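Jul 9, 2020
Posted by Teresa Daly

Wanted: home cooks for a small-kitchen recipe book (and one part-time helper)

Right, I've put this off long enough. I'm looking for people to test recipes for me, and I'm also looking for one person to help me keep the whole thing straight, so this is two adverts squashed into one. Please read to the end before you write in!

Some background first. For a while now I've been writing a cookery book for people with hardly any kitchen. I mean bedsits, boats, the corner of somebody's spare room, that sort of thing. It's going to be called Kultholm, after the street where I had my first flat (one window, one ring, a sink you could just about fit a plate in). There are 90 recipes in it, all of them written, and I've cooked every one so many times that I can't tell any more whether the instructions make sense. So I need strangers. Kind ones if possible, but blunt will do.
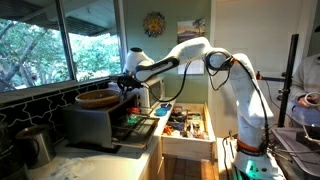 Most of the book is about toaster ovens, and I'm very attached to them. I roast in mine, bake in it, and on one daft weekend in December I did a whole Christmas dinner for two in it. Space is always the trouble, so the top of the oven ends up as a shelf, like the one here with a wicker basket on it and the wire rack pulled out at the front. I'd like testers to tell me where their things go while they cook, and to take the basket down before they switch on, please! There's a full page in the book on what you can and can't leave up there, and I want to know if it reads as bossy.

What testers do: I'll send you three recipes, you cook each of them at home at least once, and then you fill in a form. It asks how long things took, what you swapped, what you had to go out and buy, and whether you'd make it again. You don't need to be a good cook. I'd quite like a few people who are frightened of pastry. You do need some kind of small oven and a set of scales, and you need to be able to send the form back within 19 days.

I can't pay testers a wage, but I'll cover your ingredients if you keep the receipts, and your name goes in the back of the book along with a free copy. If you've got allergies or you don't eat meat, say so and I'll pick your recipes to suit. Nanna Oddsson is looking after the baking chapter, so if it's cakes you're after you'll mostly be dealing with her. 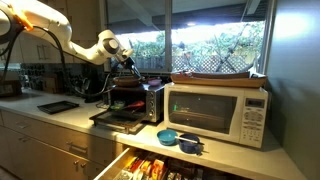 Now for the helper. It's a paid job, six hours a week until the book goes off, and you can do it from your own kitchen table. You'd be chasing forms, typing up comments and spotting where I've written "bowl" four times without saying which bowl. I'm dreadful for that. A small pink bowl and a brown one sitting side by side on top of an open oven make perfect sense to me when I'm standing there, and none at all to a reader who only has the words to go on. You'd go through every recipe and ask me the annoying questions.

I'd like someone who writes clearly and doesn't mind ringing people up. Experience in publishing is lovely but I'm not fussed. Umut Soylu did the job for the first half and has left very good notes – he'll talk you through them over a cup of tea or a phone call.

To apply for either, send me a few lines about yourself and your kitchen. Testers, tell me what you cook on and what you had for tea last night. Helpers, please also send me a recipe you think is badly written, with your corrections. No CVs unless you really want to. I'll answer everybody, though it may take me a week or so.

Contact: Teresa Daly, Kultholm recipe testing | © 2020 Teresa Daly | Back to top

Comments

Gervásio Seixas: Does a mini oven with no temperature marks on the dial count? I guess mostly. Happy to do the pastry ones, badly.

Teresa Daly: Gervásio, you're exactly who I want. Send me your few lines!

Cremilda Falcão: Can two of us in the same house sign up? We'd never agree on the form.

Teresa Daly: Yes, one form each please, and no conferring.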